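I've helped out at the robotics club in Clestthorpe for two years now, and the question I get most from parents is why there's no competition in it. Where are the fighting machines? Where's the trophy cabinet? Fair enough, I suppose. Most of us grew up thinking that's what school robotics was, a lot of shouting round a wooden arena and somebody's wheel coming off.

Well, I've changed my mind about competitions, and I want to argue for something slower. I think a club should spend at least one whole term on picking things up.

I mean it! Pick up a mug, put it down. Pick up a towel, fold it badly, try again. Our current project has the students working with hand-held grippers — you hold the thing yourself and do the job with it, and the recording is what the robot learns from later on. So the teaching is done by hand, over and over, by a fourteen-year-old who has to think very hard about how she normally gets hold of a bottle.
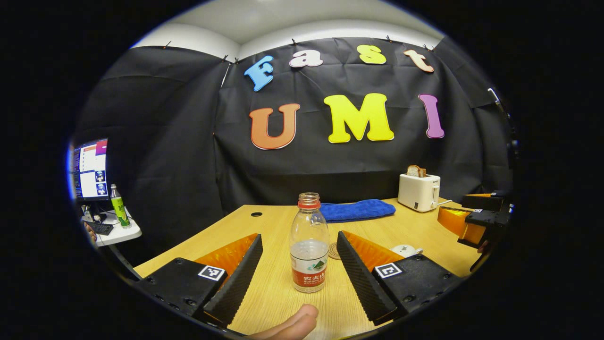 *Lining up on the water bottle, with the toaster waiting at the back.*

Katalin Bakos, who runs the club with me, was against it at first. She thought they'd be bored silly by the second session, and a couple of them were. Norbert Kerekes said it was like being asked to practise sitting down. But then he started arguing with Seul-gi Gil about whether you should come at a bottle from the front or slightly from one side, and whether it matters if you do it differently each time, and that argument went on for most of an evening. I've judged regional finals where I didn't hear a single conversation that good.

My trouble with competitions is what they do to the time. You get the rules in August, and from then on every evening is about the rules. The keenest driver drives, the best builder builds, and everybody else makes the poster. We had seven on the team the last time we entered and I'd say two of them touched the robot in the final month. They all got a certificate, mind you.

With the grippers, everyone has a go. There's no driver. You're all equally clumsy to start with, me very much included (I was the worst in the room for weeks, and Adanech Negussie was kind enough to keep a tally). And the ideas that come up are proper ones. What counts as a good grasp? If I do it quickly and untidily, is that what the machine will learn? Should we keep the bad attempts? I don't have neat answers to all of those, and the students can tell, and they like it.

Sándor Gulyás teaches over at Robles and takes a team to everything going. He says I'm being unfair, that a deadline is the only reason some teenagers finish anything. He's got a point about deadlines. Ours drifted horribly last term and we still haven't sorted half the recordings. I'd happily borrow his calendar, but he can keep the scoreboard.

So if you're setting up a club and wondering what to buy, my advice is to hold off on the arena kit for a bit. Raid a kitchen cupboard first, find a table, and let six or so kids argue about how to pick up a bottle of water. We're back at it next week, and Norbert wants to try the toaster.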